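Braronum folding crate, 10 pack

Item 3394
In stock at Prarneveck, usually out same day if you order before lunch

Ventilated folding crates for veg, laundry, stockrooms, allotments, the boot of the car. Sold in tens. We've been using these in our own warehouse since well before we started selling them and most of the first lot are still going, bar a couple that went under a forklift.

New batch landed August 3, 2024, so the backorders are all cleared. If you were waiting on one and haven't had a dispatch email, ring us, somthing's gone wrong.

What you get

10 crates, flat, strapped in one bundle. Handles both short ends. Sides fold in, long ones first, then the short ones on top. Do it the other way round and they'll sit proud and won't stack. No tools, no clips to lose. Instructions are moulded into the base but they're tiny, so read this instead.

Folded they go down to a bit thicker than a hardback book. A bundle fits behind most van seats.

Open sides and base, so air gets round whatever's inside. Good for onions, spuds, apples, damp kit. Not good for anything small. Screws, beads, pegs, loose sprouts, all of it will find a way out. For small stuff get the Komis solid tote, same footprint, and the two will stack on each other.

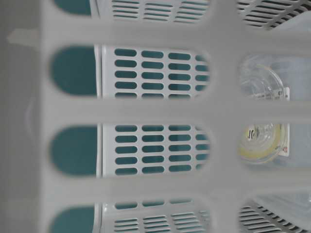 Washing. Hose or bucket, washing up liquid, soft brush for the corners. Stand them on end to drain. They'll go through a commercial tray washer on a normal cycle. Home dishwasher, no, they don't fit and you'll bend the rack trying. Don't use neat bleach, it makes the hinges go chalky after a season.

Cold. Fine in a chiller. In a freezer leave them open, don't fold them while they're frozen, hinges get stiff and that's when they crack. Let them come up to room temperature first.

Sun. Stabilised plastic but nothing lasts forever outside. If they live on an allotment all year, stick them in the shed when they're empty.

Stacking

Full ones stack on the rim. Keep heavy at the bottom, obviously. We don't go higher than chest height in our place and we'd say the same to you. Empty and open they don't nest, they just sit on each other, so fold them if you're short of room.

Lids are sold seperately. One lid fits both this and the Komis. Lids don't lock, they drop in.

Dollies: the Tawfik four wheel dolly takes a single stack. Two braked wheels, two not. Cheaper dollies will do the job but check the lip, a lot of them are a touch narrow and the stack rocks on corners.

Ordering more

Single bundle price is what you see in the basket. Price drops at 100 crates and again at 200, works out by itself at checkout, no code needed. More than that, email for a quote and say where it's going, as pallet delivery changes things a lot. Tail lift is extra. Tell us if there's a narrow lane or a low bridge, please, the driver would like to know too.

Mixed pallets with Komis totes fine. Mixed bundles not fine, they come strapped from the factory and we don't split them. Sorry. We do get asked for fives every week.

Spares

Hinge pins, yes, bag of mixed, cheap. Side panels, yes, long and short, say which. Bases, no. If a base goes, keep the sides for spares and bin the rest in hard plastics recycling if your council takes it.

Changing a side panel: fold it half way, push the pin out from the inside with something blunt, swap, push pin back till it clicks. Bit fiddly first time.

Returns

Unused and still strapped, send back within the month, you pay carriage. Faulty, we pay. Photo of the damage helps, plus the order number, otherwise we're guessing. If the strapping's cut we'll still look at it but ring first.

Questions we get a lot

Food safe? Yes for whole fruit and veg, and bread in bags. Line it for anything unwrapped.

Can I print our name on them? There's a flat panel on the short end. Stickers hold for a bit, hot stamping holds better. We do stamping in September when the machine's free, minimum 100.

Will they fit my old crates from you? If they've got the square corner, yes. Rounded corner ones are the previous model and no, they won't stack with these.

Do they squeak? A bit when new. Goes off.

Anything else, ask for Fadwa Ait Brahim on the trade desk. Mornings are best, afternoons she's usually out in the yard loading.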